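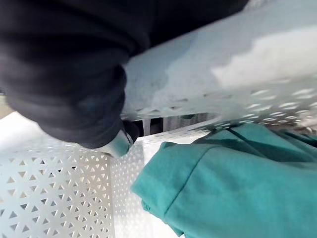 SUNDELL — Kamarul Ngui has been named operations director of Zorar Building Services, the commercial roofing and exterior maintenance contractor based in Sundell. The appointment took effect in April and fills a position that had been open since the company split its field operations and estimating departments last year.

Ngui joined Zorar as a project estimator and later managed its low-slope roofing division, which handles membrane replacement, insulation upgrades and drainage correction on warehouses, schools and light industrial buildings. In the new role he is responsible for crew scheduling, site safety, equipment and subcontractor qualification across the company's two regional offices, in Sundell and Ambaye.

Under his management, the low-slope division moved from paper inspection forms to a single digital record for each roof section. The record holds core sample results, moisture survey readings, flashing details and repair history, and is updated by the crew lead before leaving the site. Zorar said the system now covers 436 buildings under maintenance agreements.

"An estimate is only as good as the survey under it," Ngui said. "If the deck condition is unknown, the price is a guess, and the change orders will show it."

Zorar employs 40 field staff in 8 crews. The company plans to add a crew in Ambaye before the end of the season, assigned mainly to metal roof retrofits and gutter work. Applicants will need current fall protection training; torch certification is preferred but can be completed after hiring.
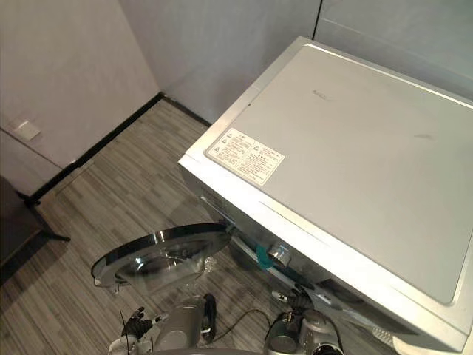 A front-loading washing machine with its door open.

Ngui's first assignment is the reroofing of the Sesar distribution center, east of Ambaye. The existing ballasted membrane will be removed in sections and replaced with a fully adhered system over tapered insulation. The work includes new drains, raised curbs at the mechanical units and replacement of the perimeter edge metal. The building will stay in use, so tear-off is limited to the area that can be made watertight by the end of each shift. Daily work will start at 6:30 a.m., with deliveries to the roof completed before the loading docks open.

Changes to the company's bidding process are also planned. Proposals for roofs larger than 3000 square feet will include a moisture survey as a standard line item. Until now the survey was offered as an option, and most owners declined it. Smaller roofs will continue to be priced from a visual inspection and core cuts. Repair calls under existing agreements are not affected — those rates remain fixed for the length of the contract.

The company will also revise its closeout package. Owners will receive a roof plan with numbered penetrations, the manufacturer's warranty, a schedule of required inspections and a list of approved repair materials. Warranty claims are often delayed by missing inspection records, Ngui said, and the new package puts the inspection log and the warranty terms in the same file.

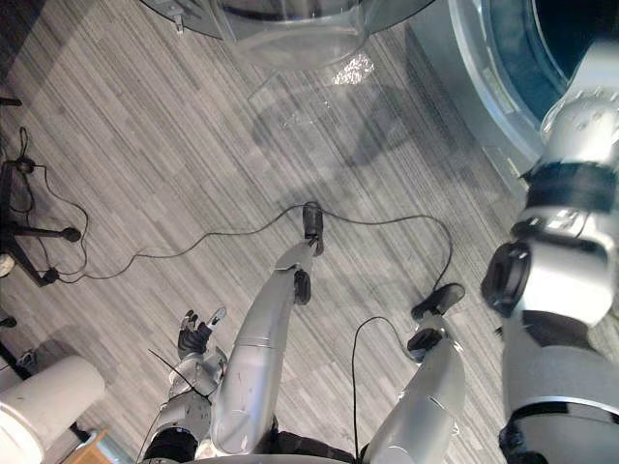

Contact and Applications

Maintenance agreement holders will keep their current account representatives. Questions about scheduled work should go to the Sundell office, which is open from 7 a.m. to 4 p.m. Applications for the Ambaye crew are being accepted at both offices and should list training dates and recent project experience.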